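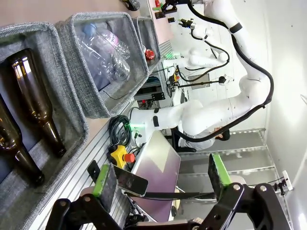
Sorting bottles is one of those chores I used to do with my foot, holding the back door open with one hip and kicking everything into the same sagging cardboard box. I am trying to be a grown-up about it this year! So, the bins. They're gray felt, they stand in a row along the edge of the table, and each one gets its own kind of thing. Brown glass goes in the big one, lying down, and the clear plastic water bottles get the one next to it (look how crinkled they are, I love that sound and my sister hates it). The narrow one on the end is for odds and ends, and at the moment it has something small and red in it.

Some background before you scroll on. I bought my first felt bin from Fevitier last September, just the one, for magazines. It was the soft kind with the edge rolled over at the top, and I liked it so much that it never saw a magazine. It became the glass bin within a week. Then I ordered more, then a friend gave me hers, and now I have opinions about felt, which I did not expect at my age.

What I like about felt for bottles is the quiet. Glass going into a plastic tub makes a noise that gets the dog up. Glass going into felt makes a sort of thud, and you can do it after dinner while somebody is on the phone in the next room. It's also light, so if I want to carry the whole thing out to the car I can, although a full bin of glass is still a full bin of glass and you should put a hand under the bottom.

What I don't like: felt drinks up anything you leave in a bottle. Rinse first, tip upside down in the rack, go have your coffee, then sort. I learned this with a syrup bottle and that bin has never been the same. If you do get a spill, cold water and a dab of dish soap on a rag, and blot it, don't scrub. Scrubbing makes it pill. A lint shaver takes the pills off again but it's a boring half hour.

Caps. People get heated about caps! One of the water bottles has its blue cap on, and I know some of you will write to me. Our drop-off takes them on, so I leave them on. Check with yours. Labels I don't bother with at all unless they're already hanging off.

I've also tried the Flamalo bins, which are stiffer and hold their shape when they're empty, but the corners started to lean after one winter. The Bouchard ones are beautiful and I can't justify the price for something that holds empties. Wafula Kirui wrote in to say he lines his with a cut-up shower curtain, which is such a good idea that I've stolen it for the glass bin and will report back.

The plastic bins down on the floor are the hard-wearing bunch. Gray as well (I have a type), thick rims you can really get hold of, and you can hose them out in the yard, which you cannot do with felt. I'd use this sort for anything damp or heavy or just plain ugly. Two side by side on a beige floor don't look like much, I admit, but they get out of the way of the table and leave the top free for sorting. The one farther up has a heap of dark things down in it with a lot of shine on them, and a bit of pink off to one side. Drop things in from standing height, no bending, no worries about dents.
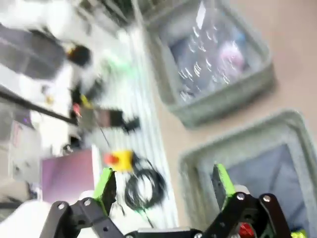 Sizes and where to put them

Measure your car before you measure your shelf. I mean it, I had a bin that fit the pantry perfectly and would not go through the gap behind the passenger seat. For the table I'd go narrow and have more of them, and for the floor I'd go as big as you can lift. Leave a hand's width between floor bins or the rims catch on each other when you pull one out.

If you want tags, Bramitz sells the tie-on kind and a pack of 27 will last you forever. I wrote mine in pencil first and then never did get to the pen.

Next time I'm doing jars and lids, so send me your lid situation, the worse the better!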